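Vadbridge robotics club, thread from tonight. Typing on the bus so bear with me

1/ Task for the spring meet is tote handling. Arm picks up a plastic bin, carries it across, puts it down level. Sounds dull. Is not dull

2/ Konrad wrote the grasp code in August and we've been patching it ever since. 148 commits, most of them called "fix"

3/ Problem all last month – bin swings as soon as you grip one end. Zlatko says close slower. Waldemar says close harder. Had an argument, had biscuits, tried both

4/ Slower won. Just about. Gripper now takes 4 seconds to shut and it's painful to watch but the bin stays put more often than not

5/ Wrist camera is the other headache. See-through plastic is horrible for it, the edge finder keeps locking on to whatever's behind the bin. Czesław has been labelling frames by hand, he's at 1,005 and wants to get to 2,000 before we retrain. If you're in the club and have a spare evening PLEASE message him

6/ Things that helped so far: lamp moved off to the side, looking for the handle hole first insted of the rim, ignoring anything darker than the plastic. Things that didn't: tape on the bin (rules say no tape, thanks Zlatko)

7/ Handle hole trick was Waldemar's. Clean rounded shape, you can fit it even when the rest is mush. Angle of the slot gives you the tilt of the bin, near enough. Konrad pretending he thought of it first

8/ Still to do – set-down. We let go too high and it thumps. Also need someone who understands the Nukberg rule sheet becuase page two contradicts page one and I've read it three times

9/ Entry form has to go in with a team name. Current options are all terrible. "Tote Bags" is winning

10/ Next session same room, bring a laptop and your own charger, we ran out of sockets again. New people welcome, you don't need to code, somebody has to reset the bin between runs and it's weirdly good fun

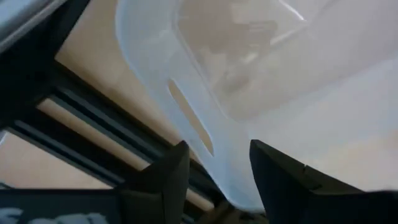

11/ oh and whoever has the long hex key, I need it back, the rail bolts want doing before we run anything else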